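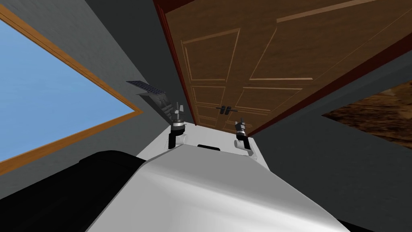
How Does a Video Game Get Made?

Have you ever finished a game and wondered who built all those castles, caves and bouncing slimes? People did, and they started with a pencil!

Every game begins as an idea. At a small studio called Hultia, a designer named Effie Haldane drew a fox who could walk on clouds. That doodle grew into a game called Vuninum. Effie filled a whole notebook with 400 little drawings before anyone touched a computer.

Next come the programmers. They write code, a long list of instructions that tells the game what to do. Press the button and the fox jumps. Miss the cloud and down she goes (poor fox!).

Artists paint the clouds and the sky. Sound makers have a great job too. Teodor Zieliński made the fox's footsteps by squishing a bag of flour, and he recorded it 11 times to get it right!

Then it's time for testers. They play the same level over and over, looking for bugs. A bug is a mistake in the code. In Vuninum, one bug made the fox fall up!

The whole thing took 2 years, and the team fixed some 700 bugs along the way.

Want to try it yourself? Grab some paper and draw your first level. Where does your hero start, and what's in the way?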